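Section 5. Laying out the snack counter

Use this section once the table top is in place and wiped down. The layout is the same for the Joltine and the Colier counter sets.

1. Place the serving tray near the middle of the table. Leave it empty. Orders are put together on it, and stock should never be stored there.

2. Set the clear two-tier bottle rack behind the tray, with the higher step at the back. Load the back row first, then the front, and turn the labels forward.

CAUTION: Lift the rack with both hands under the base. Do not move it with bottles on it.

3. Put the white snack tray at the back left corner. Bagged snacks go in flat – a bag standing on end will slide when the next one is taken. 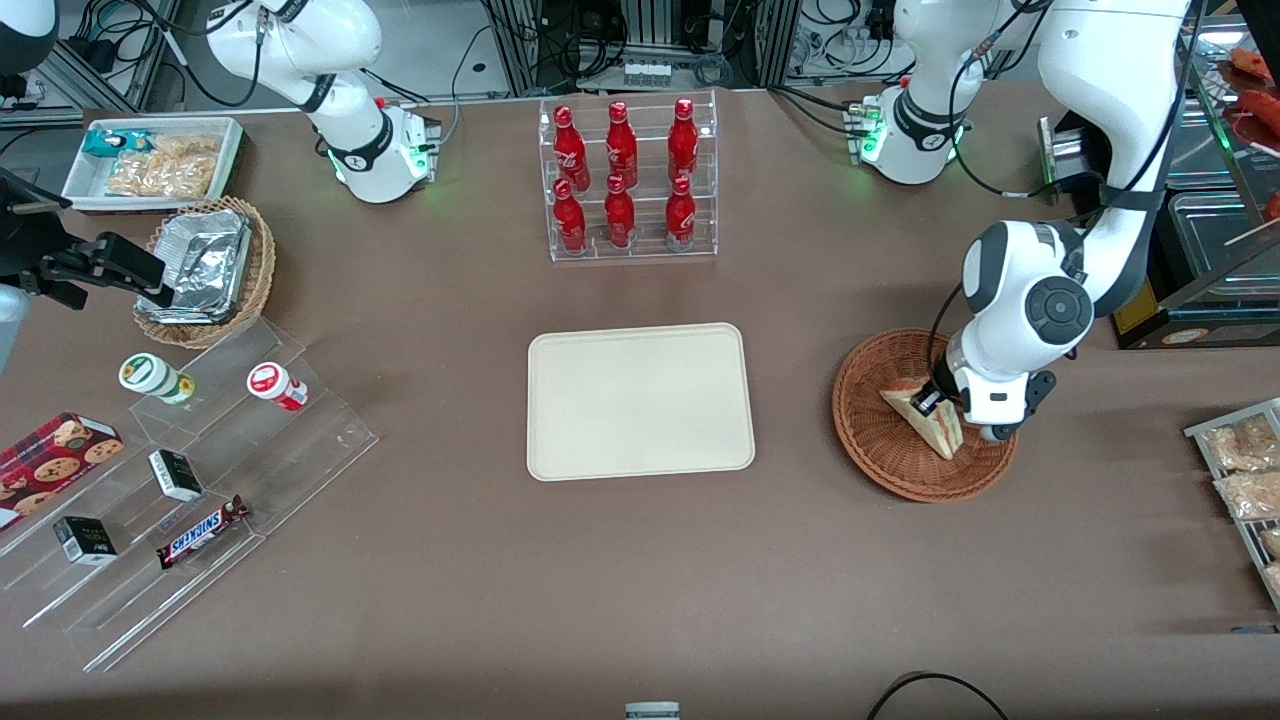
4. Keep sandwiches in a round basket on the right side of the table. Foil containers go in the woven basket below the snack tray. Do not stack anything on top of the foil.

Note: Replacement baskets are part 317. The older part 1135 is no longer supplied.

5. Stand the clear stepped display at the front left, with its tiers facing the customer side. Tubs and boxed cookies belong here.

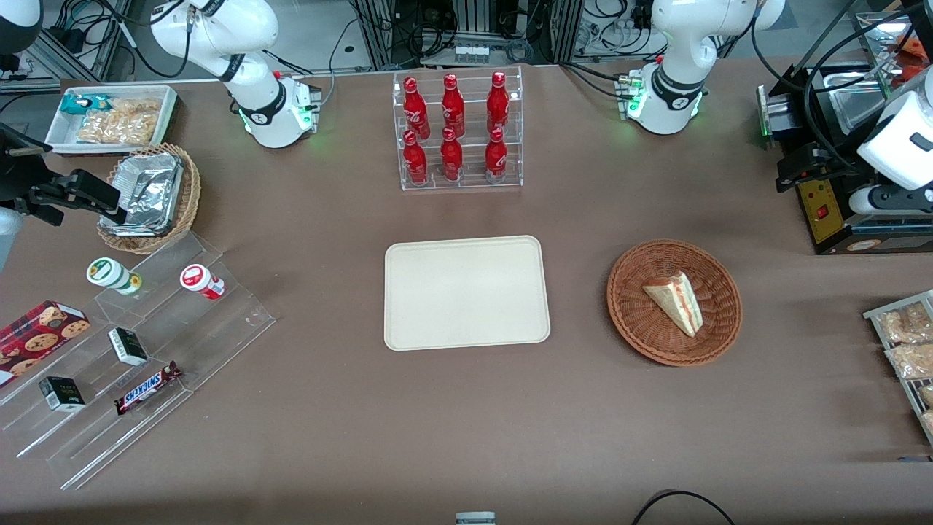 6. Check that each item can be picked up without touching the one beside it. If it can't, spread the row out or take one item away.

7. Write the layout number (2253 for the standard counter) on the stock card and sign it. Send changes to Anneliese Lammers before altering the card.

Cleaning the clear parts is covered in the next section. Do not use alcohol wipes on them.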